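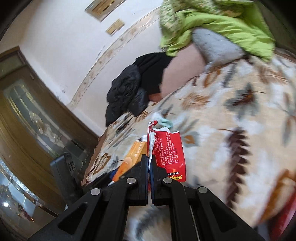 Red box, torn end, on the bed. Gripper closed on the edge of the card.

November, evening

Spent most of the day on the handling rules again. Version 2 of the sheet has to go to Rizwan Khondokar before he starts the next batch of sessions, and I had been putting off the part on packaging. The old sheet has one line on it: "Grip boxes on a flat face." Fine for a new box. A box that has been ripped open has a weak end and loose strips of card, and people grip it wherever they can reach.

So the new wording is this. If the task is to move the box, take it by the whole sides. If the task is to handle the torn part, close slowly on the edge, stop when the pads have it, and hold still before lifting. No tugging. If a piece comes away, the take is marked as damaged and kept, with a note. Durkus wanted damaged takes thrown out. I disagreed and still do. A person learning from the log needs to see where card gives way.

I also wrote the bit about soft surfaces. Beds are awkward. The blanket gives, the box tips, and the fingers end up pressing into the cloth. The Itico guide we started from was written for worktops and says to touch down before every grip. I have changed that to "stay clear of bedding unless the task is the bedding." Rizwan asked on the phone whether that covers pillows and clothes. It does, and I added both words so he won't get asked it himself.

Labels took longer than they should have. Our rule so far was to turn printed text away. Majumder pointed out that this makes every home look the same, and that shop packaging is harmless. We settled on: product print may stay in view, anything with a person's name or address may not. Parcels go out of the room before the start. Post, prescriptions and school letters too. Maker's numbers and shelf life are all right.

Tidying is the other argument. I want rooms left as they are lived in, coats and quilts included, with only the floor kept clear for walking. Zitunden's people tidy first and then wonder why their results are no use in anyone's flat. I put it in as a rule, section 4, and expect a complaint.

Still to do: the limit on session length. I have 20 minutes written down with a rest after, but my wrist was sore well before that today, so it may come down. The log is at 626 entries and I would like the first 200 checked against the new sheet before we call it final.

Sent the draft at half past nine. Soup, then bed.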